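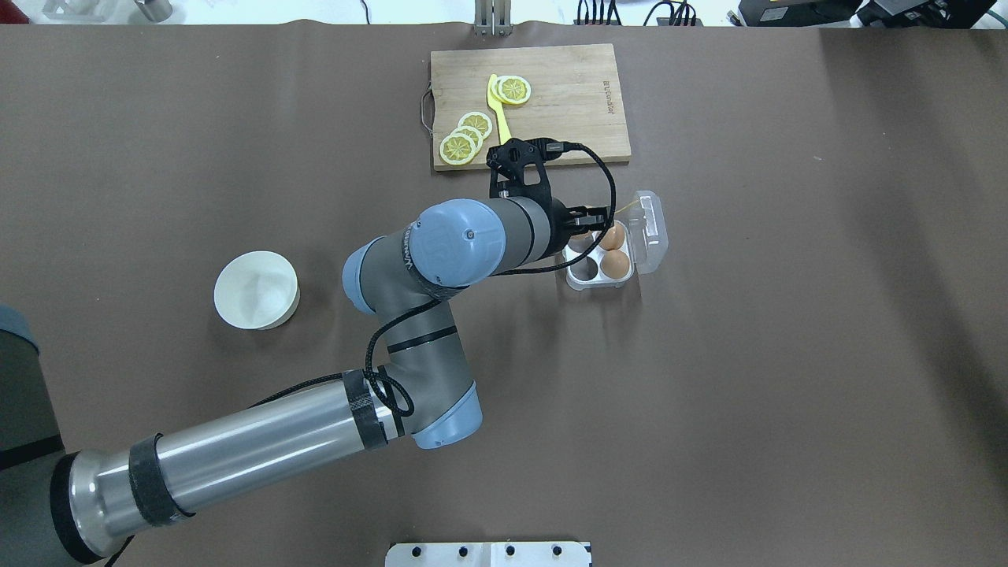
Häufige Fragen zu den Regeln am Arbeitstisch

Die Tischregeln von Drudora gelten für alle Plätze, an denen ein Roboterarm mit Lebensmitteln arbeitet. Sie sind seit Juni auch für Gäste verbindlich. Ein Aufbau mit Schneidebrett, Zitronenscheiben und offenem Eierkarton fällt ganz unter diese Regeln, auch wenn im Karton nur zwei Eier liegen. Für das Kabel zum Greifer gilt Regel 2: Es darf in einem Bogen geführt werden, aber der Arm muss es bei jeder Bewegung frei mitnehmen können.

Wie schnell darf der Arm fahren?
Beim Einrichten höchstens 30 Prozent der eingestellten Geschwindigkeit. Im Betrieb sind 40 Prozent erlaubt, solange eine Person am Not-Halt steht.

Darf ich ein verrutschtes Teil mit der Hand zurücklegen?
Ja, aber erst nach dem Anhalten. Die Pausentaste genügt dafür nicht, es muss der Schutzhalt aktiv sein.

Wer reinigt den Tisch?
Das Team, welches zuletzt gearbeitet hat. Die Greiferfinger werden nach jedem Wechsel der Lebensmittel abgewischt.

Dürfen wir die Lebensmittel nachher essen?
Nein. Alles, was auf dem Tisch war, kommt in den Biomüll.

Wann muss der Greifer geprüft werden?
Nach 1000 Zyklen, und immer nach einem Zusammenstoß. Das Ergebnis bitte am selben Tag in das Prüfblatt eintragen.

Verwandte Themen
Prüfblatt Greifer
Plurwood: Regeln für Schneidebretter
Zugang zur Halle Birhane

Suche Suchbegriff eingeben

© Drudora | Kontakt | Nach oben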